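5.3 Slips that went unnoticed

We would like to spend a little time on the failures, because they taught us more than the successes did and because readers who work with cloth will probably recognize them. Of the 36 trials in this part of the study, 9 ended in what we came to call a silent slip. The fabric left the fingers partway through a lift, the controller carried on as though it were still held, and the arm finished its whole motion with nothing in its grip – no alarm, no pause, and a cheerful "complete" in the log.

The trouble lies in how Kosari, our grasp monitor, decides that something is being held. It looks at finger opening and motor current, and a thin cloth folded once between the fingers changes both so little that the reading sits close to that of an empty hand. Rigid objects give a much clearer signal, and we had (rather trustingly) tuned the threshold on those. Figure 4 shows the arm at work with the cloth on the wooden table. 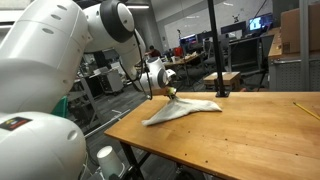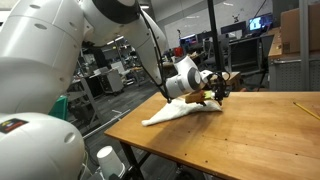

Figure 4. First view: the cloth pinched and partly lifted. Second view: a small wooden block held in the gripper, with the cloth bunched on the tabletop.

Sebastián Gallardo, commenting on an early draft, felt that we were being too kind to the threshold. In his view the real fault was that the controller asked for a grasp check only once, at closing, and any value we picked would have let a later slip through. We think he is right about the timing, and we have moved the check so that it repeats all through the lift. The threshold still matters, though, and with the old value the repeated check missed 2 of the slips when we replayed the logs. Both changes are included in the runs reported in Section 6.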